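Third week with the arm, and I promised to some of you that I will write it down before I forget how it felt at the start. My English is for the warehouse and for the kitchen, so please be patient with me.

For new readers: I work in the staff kitchen of Karker, at the Ondcombe site. We prepare breakfast and the afternoon snack for 300 people on two shifts. I have done this for six years, before that I was on the packing line. Since this spring one part of the breakfast work is being given to a robot arm. It takes fruit, boxes and cans from the counter and puts them where they must go. My part is to lay the things out, to watch, and to write down what went wrong.

When Domenica Sutter, our manager, told us in the morning meeting, I was not happy. I will not pretend. Wian asked directly if somebody will lose the job, and she said no, but the hours will look different. We all wrote down that sentence, "the hours will look different", and we were right to write it down.

## What changed for me

Before, I started at 5:30 and the first hour was only hands. Plates, fruit, cereal, boards, wipe, again plates. You can do this work while you are still half asleep, and I liked that. Consuelo Lozano and I talked about her daughters, or about nothing.

Now the first hour is for preparing the counter. The arm wants order, but not too much order. Yesenia Usuga from the technical team explained to me that if I always put the apple in the same place, then the arm becomes good at exactly this place and bad at every other. So I must be a little messy on purpose. For a person who was trained for years to be tidy, this is hard! My first attempts at a mess were all the same mess, and Yesenia noticed it before I did.

We work on the marble-patterned counter next to the toaster oven. I use what we have: the big cutting board, the round one, a plate with fruit, cereal boxes. I turn the boxes in every direction, also on the side, also with the letters upside down, which my mother would not have accepted on a table.

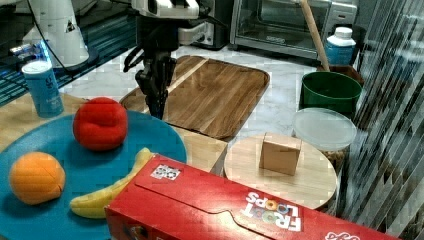 ## What is difficult

The fruit, first of all. An orange is easy for me and not easy for two thin fingers. A banana has no good side. And an apple that is already a little soft needs a different hand from a fresh one. I know this without thinking, and I have never needed to explain it to anybody. Now I explain it almost every day, and I am surprised how many words it takes. Yesenia asked me how hard I hold an apple. I took one, held it, put it down, took it again. I still don't have a good answer for her.

The cereal boxes are a different problem. They are big and light, and there is always something lying under the edge of them. I look at this without effort and lift the box first. The arm needs that somebody has shown it the order.

Also the speed. In the log for last week I have 852 tries written, and I am sure that Consuelo with one coffee would be finished much earlier. But she would not want to do it again on the next day and the next day, so maybe it is not a fair comparison.

## What I did not expect

I thought I would be bored, and I am more tired than before. Watching is heavy work. With your hands busy the time goes, but if you only look and write, every minute is there. I asked for a change in the plan, and Domenica agreed that we swap after 2 hours. Wian takes the log and I go to the hot kitchen, where the pans don't ask me anything.

The other thing is the talking. The arm is not loud, but we stand differently around it. Consuelo is now at the other end of the room with the bread, and if she wants to tell me something she must walk over. Most times she doesn't. I said this in the meeting and I felt a bit foolish, because it is not a technical point. Thaddäus Tanner, who came for the day from the Plattner office, wrote it in his notebook anyway. On Monday the bread table was moved closer to us.

I also got a new line in my contract, "process support", and a small raise. My husband says I should be proud. I am, on some days. On others I think about the young people who will start here and will never learn to do the counter half asleep, and I don't know if they lose something or not.

## Until May

The trial continues to the end of May. After that they decide if the arm stays for breakfast only or does the snack too. If it does the snack, Wian and I will get a course, two days at Otard, with a certificate. He has already asked if lunch is included.

For the ones who wrote to me about the lentil recipe: I have not forgotten it, I will post it on the weekend. I only need to measure it properly first, at home I always do it with the eye.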